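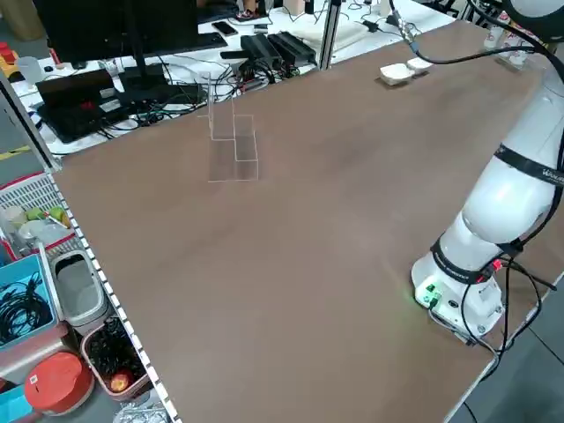

Ilze Lapiņa
Redactora de casa y mesa

Empiezo por la mesa porque todo empieza por la mesa. Marrón, grande, veta de madera, superficie lisa. Y encima, entre otras cosas, un expositor escalonado de acrílico transparente, dos alturas, y más al fondo dos platitos blancos juntos, uno un poco adelantado. Llevo semanas pensando en escaleritas de plástico y no me da vergüenza decirlo.

Vuelven los expositores. O no se habían ido, vaya, estaban en las perfumerías y en las pastelerías de barrio, con tres merengues y una etiqueta escrita a mano. Ahora los quiere todo el mundo en casa. Para las especias, para las tazas de café, para los pendientes. Kagiso Adams vende los suyos en Trerton, una tienda estrecha con olor a cera, y en marzo despachó 79. Antes vendía cuatro al mes, con suerte. "La gente entra por una vela y sale con un escalón", me dice mientras envuelve uno en papel de seda. Mal envuelto, por cierto, se rayan con mirarlos.

Lo de rayarse es el gran tema. El acrílico no perdona el estropajo, ni el papel de cocina en seco. Agua tibia, una gota de jabón, paño de microfibra y secar enseguida. Nada de limpiacristales con amoníaco. Yo lo hice una vez con el mío, quedó como una ventanilla de autobús.

¿Por qué transparente? Fíjense en los cantos. Sobre una superficie marrón el acrílico casi desaparece, se quedan solo las líneas finas de luz en los bordes, y lo que se ponga encima manda. Sobre blanco se pierde del todo. Sobre cristal, un lío de reflejos. Madera o algo que tenga veta – ahí es donde funciona.

Luego los platos. Pequeños, blancos. Sizwe Le Roux, que monta mesas para Visser (bodas, presentaciones, algún bautizo de los caros), trabaja con una regla que me pareció tontísima y que ahora aplico a todo: los platos pequeños nunca en fila perfecta. Uno delante, otro detrás, un poco a la izquierda. En fila parecen inventario. Desplazados parece que alguien los acaba de dejar ahí.

Le pregunto por el hueco. Tanta mesa para tan poca cosa. Se ríe. "El cliente siempre quiere llenar. Ponle flores, ponle un camino, ponle nueces. Yo quito." En su última mesa quitó hasta los salvamanteles y la madre de la novia no le habló en toda la tarde.

Ahora la otra mitad, la que no sale en las revistas (bueno, en esta sí). El banco blanco de detrás: monitor negro, teclado, portátil, un móvil, dos transformadores uno al lado del otro y cables, muchos cables, negros, enredados. Un vaso de plástico transparente en una punta. Cualquiera que trabaje en casa reconoce ese banco. El mío es igual pero con migas.

Lesego Buthelezi se dedica a ordenar escritorios ajenos y cobra por ello, 660 la jornada completa. Me parecía una barbaridad hasta que la vi trabajar. Primero desenchufa todo. Todo. Después devuelve cable a cable, solo lo que se usa, y el resto va a una caja con fecha. Los transformadores nunca sobre el tablero: debajo, en una bandeja atornillada o con velcro. La de Trokar le gusta porque se quita con una mano. Y los vasos fuera, que un vaso junto a un teclado acaba comos acaba.

Mi duda era si hace falta ordenar los dos lados. Ayanda Adams, hermana de Kagiso y socia del estudio Ungate, opina que no. Que una mesa despejada aguanta perfectamente un banco revuelto a la espalda, siempre que cada cosa se quede en su sitio y el cargador no cruce la frontera. Ella tiene en su estudio una estantería con vasitos blancos al fondo y unos papeles que no toca desde el invierno. Se sienta de espaldas a ellos y tan feliz.

Para quien quiera probar: un expositor de dos alturas, no de tres, las de tres piden relleno. Dos platos de los que ya haya en el armario. La pieza más alta en el escalón de atrás, la baja delante, y un escalón vacío si se puede aguantar la tentacion. Yo duré un día y medio. Luego puse un limón.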